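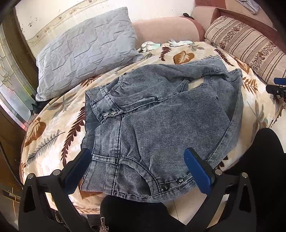

Ukevari, 7 Aug 2018

4.2 Pay and credit in the costume departments

The first part of our study looked at actors, whose fees are often discussed in the press. In this section we turn to the people who make, repair and prepare the clothes for television drama. Their wages are seldom reported, and in most productions they are settled separately for each person, by telephone, a few days before the work begins.

We used 886 pay records from 43 drama series. The records were given to us by Stimlow, a payroll office which serves small and middle-size producers, after all names were removed. Each record contains the job title, the weekly rate, the number of paid weeks and the gender that the worker gave on the form. Records with fewer than two paid weeks were left out, as day work follows other rules.

Figure 3. Grey denim jeans on a leaf-print blanket.

The main difficulty was the job titles. The same work can be called "costume assistant" in one production and "wardrobe technician" in another, and the second title is paid better. Umesh Goel proposed to group the titles by duties and not by name, and we followed his proposal. After the grouping there remained 20 types of job. For each type we compared the median weekly rate of women and men inside the same series, so that a rich production would not be compared with a poor one.

In the lower grades we found almost no difference. In the upper grades, where a person leads a team or keeps the budget, the median rate for men was higher by 300 dollars a week. This gap became smaller, but did not disappear, when we took into account the years of experience. It was largest in series which were in their first season. A possible explanation is that later seasons take the rates of the first one as a starting point, and workers by then have had time to learn what their colleagues receive.

Screen credit shows a similar picture. At Bangash, one of the two producers which let us read their credit lists, all team leaders were named at the end of each episode. At Jevham only the head designer was named, and other leaders appeared in the last episode of the season. Lindsay Wihongi has argued in our earlier report that a missing credit lowers the next offer, because the new employer has no simple way to check the former position. Our material does not permit us to test this directly, but several workers described the same experience in their interviews.

It must be said that the records cover employed staff only. Workers who send invoices through their own company are absent from them, and we suppose that these are often the better paid. The gap given here may therefore be too low. In January we asked Stimlow whether the invoices could be added, and this request is still under review. The interviews are treated in Section 4.3.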